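Flukero Capture Station

Flukero is a two-arm teleoperation station for recording manipulation demonstrations. An operator drives both arms at once while the station logs joint positions, gripper opening and head camera video on a common clock. Recording runs at 30 Hz. The standard task pack covers 22 tabletop tasks, including bottle and stemware handling with liquid in the vessel. 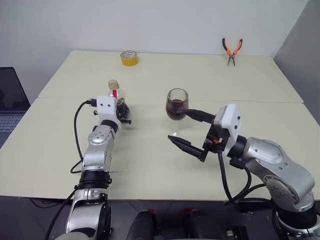 Flukero at a two-table work surface, bottle at the left gripper and wine glass at the right.

Each gripper has its own trigger, so one hand can hold position while the other adjusts. Episodes are marked keep, discard or review from the foot pedal - no keyboard entry between takes. We suggest 200 kept episodes per task before a first training run, with object positions changed between takes.

Data is written locally and exported through Jaber, our episode browser, which trims idle time and flags dropped video.

Supplied with: two arms, two grippers, head camera, foot pedal, 3 Jaber seats.
Options: Arnia wrist camera kit.
Sold by Zastow. Lead time on request.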